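1/30/24, towel bench

Folding again. Beverley Wragg says the new fold is better and I am writing this down mostly so I can argue with her later. 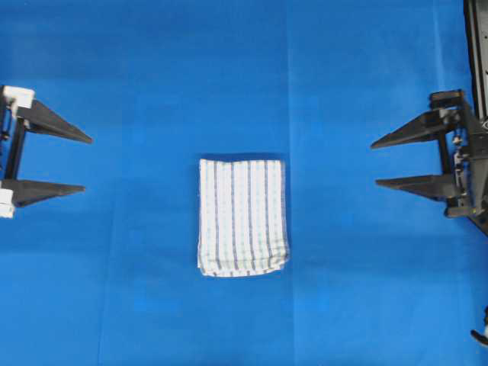 *Striped kitchen towel, folded, on the blue cloth.*

I'll give the fold this much, it is tidy. The left edge is straight and the stripes run the long way, top to bottom, so you can tell at a glance if a layer has gone crooked. My trouble is with the rest of it. The right side is puffy where the fold is thickest, and the bottom left corner wants to roll out. Beverley calls that "relaxed." I call it a corner that will be the first thing to catch when somebody pulls the towel above it off a shelf.

Her claim, for the record: a towel folded into a tall rectangle stacks higher and stays put longer than one folded square. She got this from a handout that came with the Rireck shelf unit. I have read the handout. It has one drawing and no numbers. The drawing shows towels with perfectly square edges, and I have never met a towel like that.

What we have to go on so far:

- Square fold, Turkel towels, stack of 15. Stood fine for the afternoon. Leaned a little left, but so does the shelf.
- Tall fold, Turkel towels, stack of 15. Also stood fine. Also leaned left.
- Tall fold, Amato towels (the thick ones). Slid at 3 high. Beverley says I pressed them wrong. I pressed them the same way I pressed the others.

So that's one tie and one failure, and the failure has an argument attached. I don't see how we get "better" out of it.

The pressing question needs settling before anything else. She presses with the flat of the hand from the middle out. I press along the thick side first and then across. Hers leaves the puff on one side and mine moves it somewhere less obvious. I doubt either one gets rid of it. There are several layers of cloth doubling over at that edge and they have to go somewhere.

About the blue cloth. I was against it and still am, a bit. It shows up a white towel very well, no complaint there, and the thickness of the fold reads clearly from the shadow along the top edge. But the cloth itself has wrinkles and a couple of creases, and one of them is the line right of center that everybody now uses as a guide. It's a seam or a crease in a piece of fabric. It moves if you tug the cloth. I lined up a whole batch to it last week and then found it had drifted off square to the bench. If we want a guide line, put down tape and measure it.

Also we should stop using stripes as the only check. Stripes tell you if the top layer is straight. They say nothing about the layer under it. I opened up one of Beverley's good ones this morning and the second layer was off by a finger's width. Nice face, crooked inside. She said nobody opens them. Well, I did.

Wash count: the Baner sheet claims these towels keep their shape through 100 washes. Ours have been through the machine since July and I can't find a log of how many times, so we can't say anything for or against. If someone has been keeping one, clip it in here. Otherwise start now. A worn towel and a new one don't fold alike, and we've been mixing them in the same stacks, which makes the numbers above worth even less than I thought when I wrote them.

Next:

- Tape line on the bench, squared to the front edge.
- Sort old from new. Pencil mark on the tag will do.
- Repeat tall fold with the Amato towels, Beverley pressing, me watching.
- Then me pressing, her watching.
- Shim the shelf. Every stack leaning left is a shelf problem until shown otherwise.

The order form for another lot (page 534 of the catalog, corner turned down) is on the hook by the door. I haven't signed it. I'd like to see one stack of the thick ones stay up overnight first.

Added later: B. read this and wrote "corner is FINE" in the margin. Leaving it in.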